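Can a robot arm handle finished plates and display pieces in a small studio shop yet?

Posted in: Workshops and Small Retail
3 replies

Posted by Prerkstead Studio Office

Our organization operates a small ceramics and craft showroom with a workroom at the rear. We are reviewing which of our daily tasks could reasonably be assigned to a machine within the next budget period, and we would appreciate guidance from members who have direct experience.

The tasks under review are as follows. Staff lift glazed plates from a rack, inspect them under the ceiling lights for pinholes and scratches, apply or remove a price sticker at the rim, and set each plate on a display shelf. On some plates a loose decorative piece is placed, and it must stay where it was put while the plate is carried. We handle 171 plates in an ordinary week and more in October, when the seasonal stock arrives. At present there are 39 loose pieces in the showroom, no two of them the same outline.

A supplier has offered us a single-arm unit with a two-finger gripper, sold under the name Plistano. The brochure states that it can handle tableware. It does not state whether the tableware is glazed, whether anything may be resting on it, or what happens when a customer is standing beside it. The supplier has proposed a demonstration on a Tuesday morning before opening, and we wish to arrive with suitable questions.

We are not seeking to reduce staff. The purpose is to free time for packing and for correspondence, both of which are behind schedule. 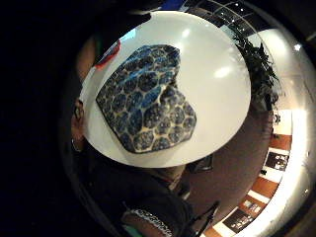
We would therefore ask members to address two matters in particular: first, whether present equipment can be relied upon with glossy surfaces, and second, whether it is advisable to run such equipment during public hours.

Posted by Hastden Makerspace

Thank you for a clearly stated inquiry. Our facility has operated a comparable arm for two years, chiefly for loading and unloading kiln shelves, and we can offer the following observations.

Glossy white glaze remains difficult. The depth camera on our unit reads the highlight on a plate as a hole, or reports no surface there at all. Under overhead spot lighting the error moves as the arm moves, and the planned grip point moves with it. We obtained better results after fitting a diffuser over the work area. In our last recorded trial, the arm completed 187 lifts of plain glazed plates from a fixed rack and dropped 4. All of the dropped plates were gripped near the rim on the side facing the window.

That rate was acceptable to us for seconds and test tiles. It would not be acceptable for finished stock, and we do not use the arm for finished stock.

Loose items resting on a plate are a separate problem. A person carrying a plate feels the piece begin to slide and levels the plate without thinking about it. Our arm has a force sensor at the wrist, but it does not detect a light piece moving on a smooth surface. It will hold the plate level if instructed to do so, and this is adequate at low speed. It will not notice if the piece has gone. We now transfer the piece separately by hand, after the plate has been set down.

Irregular outlines can be gripped, provided that the software is permitted to choose its own contact points. Thin, flat pieces are the exception. The fingers cannot get underneath them, and a suction cup will not seal on a textured or uneven face. We would advise bringing the flattest and most uneven piece in your collection to the demonstration – suppliers tend to bring mugs.

With regard to stickers, we have not succeeded in automating either application or removal on a curved rim. A label printer with a good hand-held dispenser was a better use of our funds.

Posted by Yao Kitchen and Home

we run a shop, not a studio, so please weigh this accordingly. We had a robot on loan for the dish area. It could move plates from the drying rack to a shelf if the rack was in the same place every day. It was slower than one employee and someone had to stay near it. Returned after the trial period. For dusting and floors the small floor units are fine and we would recommend those first.

Posted by Hastden Makerspace

We wish to add a note on the second matter, which our earlier reply did not address.

We do not operate the arm while visitors are within reach of it, and our insurer would not extend coverage until this was set down in writing. Units described as collaborative will slow or stop on contact, but the rating applies to the arm as supplied. Once it is holding a ceramic plate, the plate must be considered as well. A visitor leaning in to look closely at a piece, which is ordinary behavior in a showroom, is in the position the assessment is meant to prevent. Request the supplier's risk assessment for the arm together with the gripper and the load, and read the section on edges and breakage.

If the demonstration proceeds, we suggest asking that it be run twice: once with the supplier's lighting, and once with your own showroom lights at their usual setting. We would also ask for a full hour of continuous operation. Short runs concealed most of the faults we later found in ours.

Posted by Prerkstead Studio Office

We are grateful for these replies. The demonstration has been confirmed, and we have asked that our own plates and three of the loose pieces be used. The sticker task has been withdrawn from the list. Unloading the workroom rack before opening hours will remain under consideration – inspection and display will continue to be carried out by staff for the present.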